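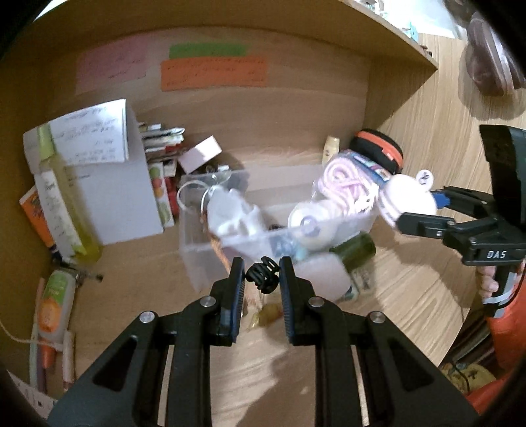 Clear-out month at Plollham - what we need from you

Right, quick one this time as the printer wants everything early and I've still got the allotment page to do.

October is clear-out month again. Same idea as last year. You sort out your drawers, desks, the cupboard under the stairs, whatever has been getting on your nerves, and bring the good stuff to the hall for the swap tables. Doors open at 10am, swapping starts at 11. Please don't turn up at 9 and stand in the porch looking sad, we will not let you in. (You know who you are.)

Last year raised £3710 for the roof, mostly from teas and the raffle, plus the book stall which did far better than anyone thought. Roof is now done on the car park side. The other side still leaks into a bucket by the piano. So, same again please, or more.

What goes well: small things. Hair clips, scarves, jewellery, pens that work, unopened stationery, picture frames, jigsaws (ALL the pieces, count them), wool, buttons, baking tins. Children's shoes if they're clean. Plant pots always go.

What doesn't: videos, big tellies, pillows, anything with a plug unless you've spoken to Ankica first. Ankica Todorova is doing the electrical checks and has four hours to do the lot, so she can't be handed a carrier bag of mystery chargers at the door. Ring her beforehand. Her number is on the noticeboard.

No encyclopedias. Please. We had four sets last time and three of them went home with me.

A few people asked for tips on getting started, after the talk in the spring. I am not a tidy person but these worked for me:

Do one drawer. Not the whole room. I did the kitchen drawer while the potatoes were boiling and it felt like a holiday.

Tip everything out. Picking through it in place is useless, you just move the same dead battery from left to right.

Have a box for "belongs somewhere else" and take it round the house at the end. If you get up every time you find a stray sock you'll never get back to the desk.

Papers last. They're slow and you start reading them. I lost a whole evening to the instructions for a Kadix sewing machine we got rid of years ago. Very well written as it goes.

Keepsakes - leave them alone until you're in the mood. My sister threw out her school reports in a temper and has regreted it ever since.

Humphreys are lending us the trestle tables again, many thanks to them. They need carrying over from the yard the evening before, 6pm, and it's a heavy job so more hands the better. There'll be soup. The van is coming from Hirier at the end of the swap to take the leftovers to the charity shops, so anything you want back MUST be off the tables by 3. Last year someone's own coat went. It was a nice coat.

Flyers: 1000 printed, they're in the box by the hall kitchen. Take a handful and do your road. The new houses past the bridge haven't had any yet, so if you walk the dog that way please take some with you.

Cakes to the side door, with a label saying what's in them. Nuts especially. Tins will be given back if your name is on the bottom, otherwise they go on the baking tin table and you can swap for it like eveyone else.

Raffle prizes to me by the end of the month before. Bath salts are fine but we do have rather a lot already.

Allotment news over the page.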